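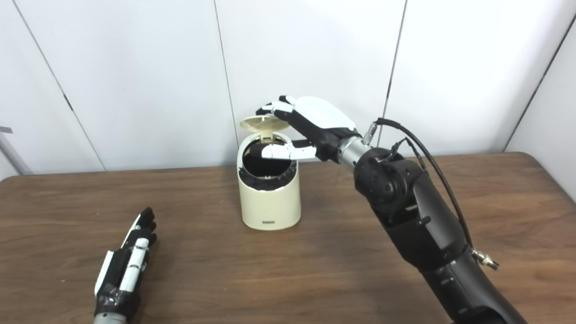

# Skumeck: household waste wording corpus

Search this site Search Go

Reading time: 2 minutes

Skumeck is a text collection of sorting instructions issued to households. It holds 856 short entries from leaflets, bin stickers and collection calendars used in Wernen and Maes. Each entry is one instruction, transcribed as printed.

## Contents

- `entries.csv`: one row per instruction
- `terms.csv`: 300 normalised item names
- `notes.txt`: transcription rules

Fields in `entries.csv` are `id`, `town`, `stream`, `text` and `item`. The `stream` field takes one of 19 values. Spelling mistakes in the source are kept.

## Paper and residual waste

Most disagreement between the two towns concerns paper. Wernen sends tissues and greasy paper to residual waste; Maes accepts both with food waste. Clean office paper goes to the paper stream in both. 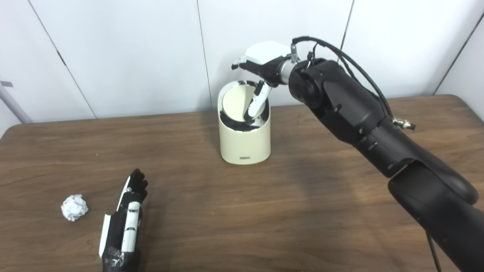
*Small cream tabletop bin and a crumpled ball of white paper.*

## Known limits

Leaflets issued before the Maes rule change in October are not marked as such. Entries longer than 200 characters were split at the full stop, and the parts share an `id`.

## Maintenance

Transcription: Shahzad Bangash. Term list: Roel Dewulf. Hosting: Skirnine.

Comments (3)

**pvl**: `terms.csv` has "carton" and "cartons" as separate rows. Intended?

**Roel Dewulf**: No. Merged in the next version.

**hedgerow**: Is there a column for collection frequency? I can only find stream.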